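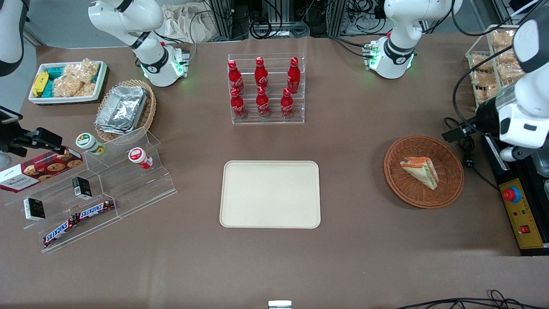 Week 6: Snacks, shelf space and the impulse buy

Okay, last week we did the big weekly shop. Today it's the small stuff, the chips and sodas people grab without a list. I love this topic, partly because I worked a register through most of college and watched it happen all day long.

Start with the word "impulse." In this course I mean a purchase the shopper hadn't planned when they walked in. It can still be a purchase they make every single week! A guy who buys a cola at every checkout is an impulse buyer by our definition, and a few of you argued with me on that last year. Fine, argue again, but use the definition on the exam.

Placement

Read the Kakbridge case before section. The store moved its snacks from aisle 6 to the end caps and kept prices the same. Weekly snack sales went from 104 units to 130. Work out the percentage yourselves (it's 25, check me) and then ask what else changed that month. It was January, the gym across the street had just opened, and the case writer skips right past it.

Bundles

A bundle is two or more items sold at one price. A drink plus a salty snack is the classic. The question I want you to chew on is whether the bundle sells an extra item or just discounts one the shopper was going to buy anyway. The Fitthorpe handout has receipts for both situations, 200 of them, so bring a laptop.

Pack size

We'll only get partway through this one. Small packs cost more per ounce and people know it, and they buy them anyway. Hayashi chapter 6 covers the reasons, and you can skip the appendix.

For next time

Visit any store with a checkout display. Write down what's at eye level and what's at kid level. One page, double spaced, and please put your section number on it.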